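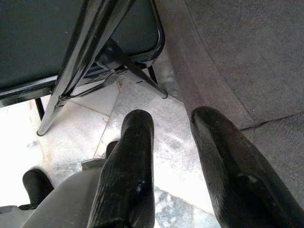 How were the demos collected?
By remote control. One operator with a leader arm, one follower arm doing the work. A smaller set was hand guided and is kept apart, see the split column.

Project is Grernholm, table setting and clearing in real homes. Maintained by Tahmineh Taheri. Last update 6/12/20.

What's in it
1,691 episodes kept. 941 teleop, the rest hand guided. Failed grasps are in there too — flagged, not deleted. Joint states, gripper width, wrist view, head view, one line of task text per episode.
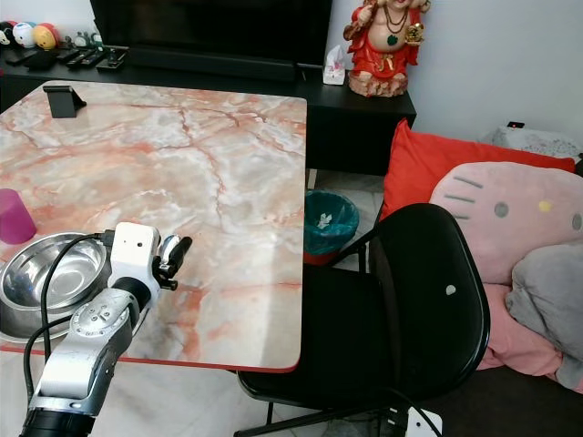 Gripper over the near side of the table, steel bowl to its left.

Tasks
Cup to bowl, spoon to cup, stack dishes, unstack dishes. Start poses vary, operator picks. Task text was typed by hand so expect spelling junk. "Spoon" and "teaspoon" mean the same thing, sorry, will merge someday.

Known problems
- Wrist and head streams drift on long episodes. Resync with the Zetum script before training, dont skip it.
- Shiny steel blows out the wrist view in strong light.
- Some March episodes have gripper width inverted. 36 found so far, list is in bad_width.txt 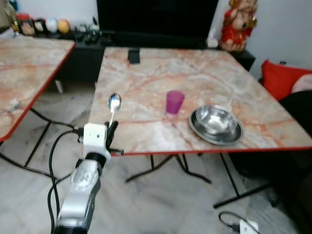 - Operators pause before closing the gripper. Trim the pauses or the policy learns to hover. We cut anything over 300 ms and it helped alot.
- Hand guided episodes have no leader arm data, those columns are just empty.

Splits
Train and val by home, never by episode. Sotelo loader reads both. Old Donarex format still works but wont get updates.

Questions — open an issue, put the episode id in the title.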